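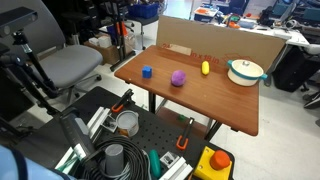
Vistness changes how it holds its tabletop cell in register

The manipulation cell at Vistness went back into service in March after a refit of its mounting and calibration routine. The work was carried out by Utov, the shop that maintains the cell's arms and sensor stands.

The main change is in the clamping. The perforated base carries the arm and the white aluminum brackets, and orange-handled clamps are now checked for slip every 30 operating hours. The previous interval was 59 hours – too long, according to the Utov service note, which recorded a base shift of 4 mm over the winter.

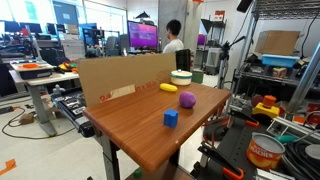 Page last changed: April, 16:30

Calibration now uses loose objects on the wood-topped table: a blue cube, a purple ball, a yellow piece and a lidded pot. A sheet of cardboard stands along the back edge as a limit for the depth readings. The routine, written by Mansour, logs 256 poses per arm and stops if any reading falls outside tolerance.

Cable routing is still open. The black cables lie in coils beside the arm, and Utov has proposed a fixed guide along the base. Biltilach, which supplies the brackets, will quote for the part in May.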